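Section 4. Setting up the valet tray

By now the upright should be standing straight and the base should have stopped rocking (if it still rocks, please go back to Section 3 — it only takes a minute). What remains is the pleasant part, which is deciding where your small things are going to live.

1. Put the tray on a flat table with the upright at the back, away from you.

2. Wipe the tray with a soft, dry cloth. Polish leaves a film on a matte finish, and it takes a good deal of rubbing to get it off again.

3. Lay your leather pouch flat on the right half, with the stamped side up. Left-handed owners may like the other side better, and that is perfectly fine.

4. Leave the other half clear for whatever comes out of your pockets in the evening.
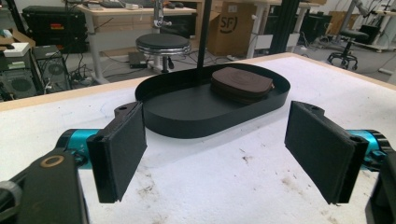
Page last changed: November, by Gilmar Honorato

The oval tray has only a low rim, so coins and rings will stay put on a steady table, but I wouldn't carry it from room to room with things on it. Empty it first, then lift it with both hands under the base.

CAUTION: Do not pick the tray up by the upright. The pole is thin and can work loose.

Note: New leather sometimes leaves a little color behind. For the first few weeks, lift the pouch now and then and wipe underneath it.

If a part is missing, write to Stumeo, 67 Moura Street, Odindale, and mention part set 1257. We are always glad to hear from you, and we keep spare uprights on the shelf.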